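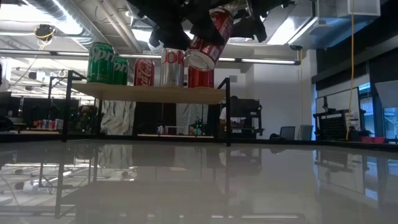
Coke can held above the shelf, Sunday session.

Oct 7, 2018

Quick one, I have to be up early. Spent most of today driving the arm by hand controller, stocking cans. Over and over. We're at 949 demos now and I want 1465 before January, which sounded fine when I wrote it on the whiteboard and sounds less fine with my thumb like this.

Things I learned, in no order:

Slow down before the shelf. My early runs all come in fast and then hover while I fix the angle, and the policy learned the hovering. Beautifully. It hovers like a champ.

Tilt is the hard part. Can goes in diagonal, has to end up standing straight, and from where I sit I can't judge the last bit at all. Moved my chair 4 times. Left side is best so far.

Don't delete the ugly ones. Colin Hebden told me this weeks ago and I ignored him, threw out 100 runs where I bumped a neighbor or had to regrip. Then the thing had no idea what to do after a bump. So now I keep the recoveries, just tag them. Sorry Colin.

Also mixed up the order of the sodas more. Sprite next to Coke, Diet Coke in the middle, whatever. Before that I was lazy and always put them teh same way.

Still fighting lag in the Pelarel controller. Some days it's fine, some days I swear it's half a second. New cable tomorow maybe. If anyone has one working over a long USB run, email me.

Ok bed.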